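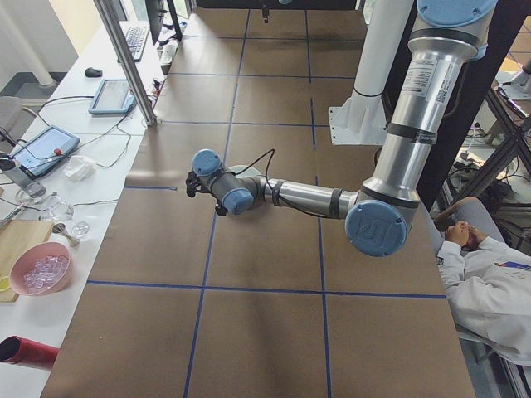 Our arm over the taped table, wrist cable in its present position

Wrist cable pulls tight when the gripper goes to the far left rows

Posted by Shadi Sabbagh

Hello everybody. I take care of one table cell at Wirommont since May and I have a problem with the cable of the gripper. The table is covered with brown paper and we made a grid on it with dark blue tape, so every rectangle is one pick position. The arm works over the whole grid.

The thin black cable goes from the wrist in an arc and back along the forearm, and on the forearm we fixed it with cable ties. In the middle rectangles all is good. When the program goes to the far left rows and the last joint turns more than halfway, the cable becomes tight and I get a protective stop. The log shows 316 stops since I started to save it, almost all of them in these same rows. After a restart it continues normally until the next time.

I already replaced the cable 2 times. The last one is from Zundex and it is the same length as the old one. I also lowered the speed to 71 percent, but the stops did not become fewer. My questions are, should I make the loop at the wrist bigger, or move the ties? And is it a bad idea to change the paper at the same time? The tape is lifting at some corners and I would like to do everything in one stop of the cell.

Thank you for your patience with my English.

Hsiu-ying Wu

Hello Shadi, we had the same trouble on a very similar cell. I think the length of your cable is fine and the ties are too close to the wrist. When the tie nearest to the wrist holds the cable hard, all the turning must be taken by the short piece after it.

I would do it in this order. Stop the program and put the arm in a comfortable position above the middle of the table. Switch off the robot and lock it the way your site requires. Cut the tie nearest to the wrist, and take care that the cutter does not touch the cable. Leave the ties near the elbow as they are. Put a new tie a hand's width farther back, and close it only so much that you can still push the cable through with a finger. Remove your tools and go out of reach before you switch on.

Then move the last joint from the pendant, slowly, to both ends of the range your program uses. Do this in the left rows too, because the pose of the other joints also eats some cable. Watch that the loop does not hang so low that it can catch on the gripper. If it does, push a little cable back toward the elbow.

About the paper, please do it on another day. If you change both and the picks are wrong after, you will not know which one did it. Before you take the old tape off, write down the robot coordinates of two outside corners of the grid. With these you can touch the new paper with the pointer and put the first tape lines on the correct place.

Cheng-en Peng

Buy a longer cable. We use Tastberg ones and never have a problem.

Feng-yi Shek

A longer cable alone did not help at our place, it only made a bigger loop and it caught on the fingers. I agree with Hsiu-ying about the tie. One more thing to look at is the program. Maybe the last joint goes the long way around to reach the left rows. If your gripper has two equal fingers, you can teach the same pick with the wrist turned half a turn back, and the cable stays relaxed. Check also the payload setting if somebody changed the gripper. A wrong weight can give a protective stop which looks like a cable problem.

Shadi Sabbagh

Thank you all. I moved the tie yesterday afternoon and I will teach the left rows again as Feng-yi wrote. The paper waits for now.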